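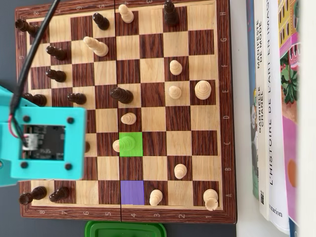
Green square and purple square on the board, with the teal arm over the left side.

Come move chess pieces with us! I'm Ivana Núñez, I run the manipulation side of the Flakari project at Nurnmont, and I'm looking for people to drive a small robot arm for a couple of hours at a time, starting in February.

Some background. We've been testing whether colored squares drawn over the camera view work better than typed instructions when you tell a policy which piece to pick and where to put it. Green marks one square, purple marks another, and the policy gets no sentence at all. With 200 demonstrations it did better than our text-only version on crowded boards, and I was pretty thrilled (the text version kept mixing up neighboring pawns). Now I want to know if that holds with 2,000 demonstrations from lots of different hands — mine have been in far too much of the data so far.

A session lasts 2 hours, with a break whenever you like. You'll get a short practice round, then you'll steer the arm through one move after another while I set up new positions. We pay $60 per session, and you can sign up for more than one. The lab is on the second floor of the McIver building, next to the bike racks on the Trureck side, and evening slots from 6 p.m. are open too.

You should be 18 or older and okay with sitting at a table and looking at a screen for a while. Left-handed people, please write to me, I have almost none of you! Glasses are fine. If you've worked on Flakari before, you can't take part in this round, sorry.
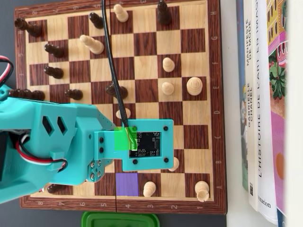
Do I need to know how to play chess?
Not at all, the moves don't have to be legal and there's no game going on, so all you do is take a piece from one square to another.

To sign up, send me a note through the Nurnmont lab page with "Flakari squares" in the subject and a few times that suit you. I'll write back with a slot and the consent form, so you can read it before you come in.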